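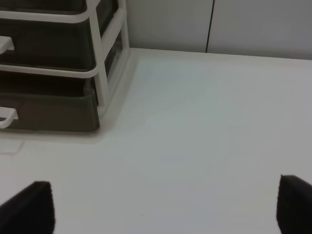

Part-time bench cell keeper wanted, Drorkby

I'm Sandamali Dewan and I look after a little robot cell on a white tabletop at Fimard. It has two black gripper fingers, a camera down by the wrist and a set of dark plastic drawers in a white frame. I'm moving over to the Hotinine project in March, so I need somebody to take over from me!

What you'd be doing

You'd come in at 7 in the morning, wipe the table, check that the fingers open wide and close evenly, and put the drawer unit back in its spot if it has wandered. I'm fussy about specks. A tiny dark one can sit out in the middle of all that white and the camera will pick it up, so you'll get fussy too. Then there's cleaning the ridges on the inner faces of the fingers (old toothbrush, works great) and swapping finger pads when they wear. Cables get a look as well - white cable on a white table is easy to miss.
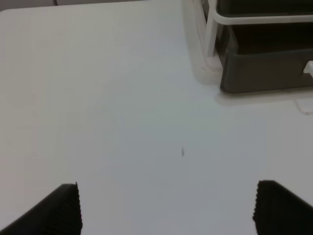 Who I'm hoping for

You don't need a degree. If you've fixed bikes or sewing machines or printers, I want to hear from you. You should be happy with a hex key and able to write a log note that Kamol Ratanaporn can read on the late shift.

Hours and how to apply

It's 11 hours a week over 5 mornings, and I'll train you myself for the first 3 weeks. Send a few lines about something you've repaired to Sevim Karaca at the Fimard front desk - no cover letter, please.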